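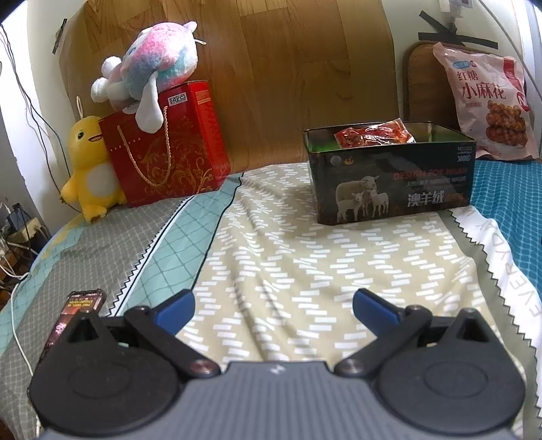 So the Durunia flood relief update says every boarder at Rasari High has been "provided with bedding". I read it twice and I still can't tell you what that means. Bedding to me is what's on the bed in the photo, a proper sheet with a patterned blanket beside it, even the white cloth with EVERYDAY printed on it in big black letters. Bedding in these updates has been known to mean a foam mat.

The number they keep using is 1,572 students. That was the whole school's enrolment before the Pusier River came through in December, day students included. How many of them slept at the school? The update doesn't say. If you don't know how many boarders you've got, you can't tell me all of them have a blanket.

Then there's the 3,000 blankets. Announced, yes. Arrived? The first notice said "secured", the second said "in transit", and the latest just says "3,000 blankets for Durunia families" with no verb at all. I'd like the verb back please.
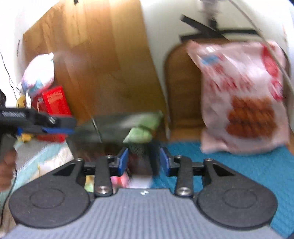
And if they did turn up, who got them? There's no list from the church hall or the market shed, and people were sleeping at both. One mum told me she signed for a blanket and a bucket and went home with the bucket. Maybe hers came the next day. It'd be nice if someone had written that down.

On to the dorms. Van Beek has the repair job, and we're told both blocks will be "ready for the new term". I walked past at four in the afternoon and the girls' block still had a water mark higher than the door handles. No ladders, no ute, no one working. Could've been a bad day to look – I'll go again.

What's the plan if they aren't ready? Last I heard it was 60 kids in the mess and the rest "with relatives". Plenty of those kids come from upriver and don't have relatives in town. That's why they board in the first place.

Also 17 toilets promised. Temporary or permanent? Connected to what? The septic was under water the same as everything else.

I'm not saying the money's gone anywhere funny. I'm saying I've asked the district office three plain questions – how many boarders, how many blankets handed out, what date for the dorms – and got the same update sent back to me as an attachment.

Going past the dorms again tomorrow morning. Will post what I see.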